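In Praise of the Long, Skinny Eggplant

I grew up thinking I hated eggplant. What I hated was one kind of it, the big bulbous one, sliced thick and salted until it wept. Then I moved to Laltville, rented a plot at the Tyagi garden, and got handed a seedling of the long kind by a stranger who had too many. I have grown it every summer for 4 years now and I want to talk you into it.
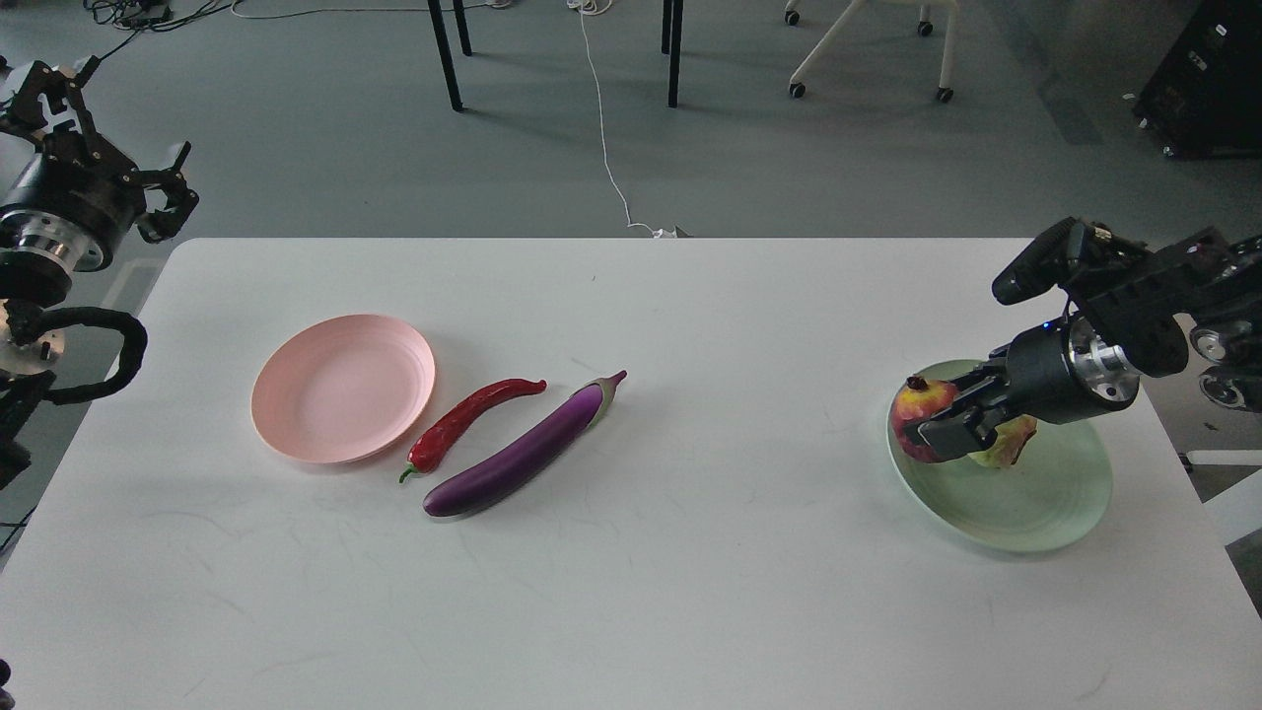 Bushra Awan read a draft of this and wrote back that I was being unfair to the round ones, that her mother's stuffed eggplant would fall apart if you tried it with anything narrow, and that I should say so before somebody's mother said it for me. Fine! It's said. For stuffing, buy round. For nearly everything else I'm going to keep arguing.

Start with the skin. On a long eggplant it's thin enough that you never think about peeling it, and it goes soft in the pan at the same moment the inside does. There's hardly any seed to speak of if you pick young. I don't salt mine, I don't soak it, I don't press it between towels under a stack of cookbooks (I did that for years, with the big ones, and mostly what I got was damp cookbooks). I cut it on a slant, get the oil properly hot, and leave it alone until the edges brown. Garlic goes in late. So does a red chili, a long mild one if I have it, sliced into rings so you get a little in each bite.

And the plants are such a pleasure to grow. They want heat and they sulk without it, so I start seeds indoors in February on top of the fridge and don't put anything in the ground until the nights are warm enough to sit out in a T-shirt. After that they just go. The flowers are a soft, crumpled purple and the bees get right down into them. Peppers like the same conditions, which makes them good neighbors — same sun, same water, same bucket on picking day.

My one real complaint is with the stores. The big market out on the Jultau road carries a wall of produce and exactly one eggplant, the heavy one, waxed up like a bowling ball. I asked the produce manager about it and he told me people don't know what to do with the others. Well, put out a bin and a card with a recipe on it! People learned what to do with kale.

Until then, find a gardener in late summer and look friendly. We all plant too much. I left a bag on Jawad Jadoon's porch last week, and this morning there was an empty bag on mine with a note inside asking if there were any more.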